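About Jovel 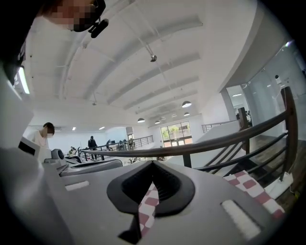
Jovel is a play-by-post fantasy role-playing site with one continent, 13 houses and far too many orphans. It opened one August with 2 members, both of whom had made assassins, and the first plot lasted four days before they had killed each other. We have learned a few things since then. Most of our threads still begin in taverns, though one long-running group has moved its business to a picnic, and if you want the mood of it, think of red-and-white checkered cloth spread on the floor by a railing, with a treaty being signed on it and somebody's poisoned pears going around. It has been going on for three real-world years. In the story it is still lunchtime.

The site is run by Graciela Henríquez, who plays the Dowager of Varis, two of her sons and (when the queue is short) the weather. She approves every new character herself and reads the whole application, including the poem. A small group of moderators helps out. They have their own characters and their own grudges, and they are not allowed to rule on a duel they are standing in.

What we ask of a character is modest. Wings are fine. Scars are fine, but please tell us where at least one of them came from. Amnesia is fine once per player. If your character is the last of her kind, check the member list first, as we currently have 40 people who are the last of something, and they have started holding meetings.

Houses are chosen by you, never by quiz. We tried a quiz. It put nearly everyone in Restivico, the house of tortured geniuses, and left Tawhiri with a baker and a horse. Tawhiri has recovered nicely and won the last war, mostly on bread.

Posting pace is gentle. One reply every couple of weeks keeps you active - if life gets in the way, leave a note in the Absences board and your character will be assumed to be brooding somewhere safe. There is no minimum word count. There is a maximum of 3000 words per post, brought in after the coronation thread, and we would rather not discuss the coronation thread.

Nothing here costs money and there are no ranks to buy. Members must be 18 or over. Old threads stay open to read, including the early ones, which Graciela has asked us to say she was very tired when she wrote.

To join, read the rules, pick a name that can be pronounced, and post your application in the Gatehouse. Replies usually come within a few days, longer if there is a poem.

Page last updated 12/22/18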